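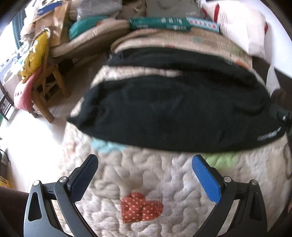
Section 4. Folding and storing clothes on the bed

The Pindby drawer inserts are sized for clothing folded to the width of the card supplied in the box. Folding goes faster on a bed than on a table, as long as the surface is firm enough to press against. A padded quilt can stay on the bed. One with a stitched heart and other appliqué, like the quilt under the black fabric item here, is fine to work on, but lay each garment out slowly so that zippers, buckles and straps do not catch the stitching. Dark fabric on a pale quilt is also easy to line up, as the edges show clearly.

Before you start

Empty the pockets. Close all zippers and hook-and-loop tabs. Let clothing dry fully before it goes into an insert.

Folding a large item

1. Lay the item face down across the middle of the bed with the longest edge toward you.

2. Smooth it from the center out to both sides. Pull any corner that hangs over the side of the bed back onto the surface.

3. Tuck straps and loose fasteners inside.

4. Place the card in the center, with the Terkach mark at the top.

5. Fold the left side over the card, then the right side. Slide the card out.

6. Fold the bottom edge up to the top edge. For items longer than 60 cm, fold up twice.

7. Press out the air with your forearm and place the item in the insert with the last fold facing up.

Note: Printed lettering should end up on the inside of the fold. If it does not, turn the item over and repeat from step 1.

Note: The large insert holds 37 liters. Stop filling when the fabric is level with the rim. An overfilled insert will rub against the drawer above it.

Caution: Do not iron or steam clothing on a quilt. Heat can flatten the padding and mark the cover.

Caution: Keep the card away from radiators. It warps and will no longer give an even fold.

Thick or padded clothing

Heavy jackets do not hold a card fold. Use the McKinnon wrap strap (part 359, sold separately). Roll the jacket from the hem toward the collar, pass the strap around the middle and close it with light tension. Store rolled jackets on a shelf or in the bottom drawer.

Replacement cards

Cards come in packs of 2. Order by the insert size printed on the base of the insert.

Section revised Feb 18, 2021. Text: Araba Frimpong.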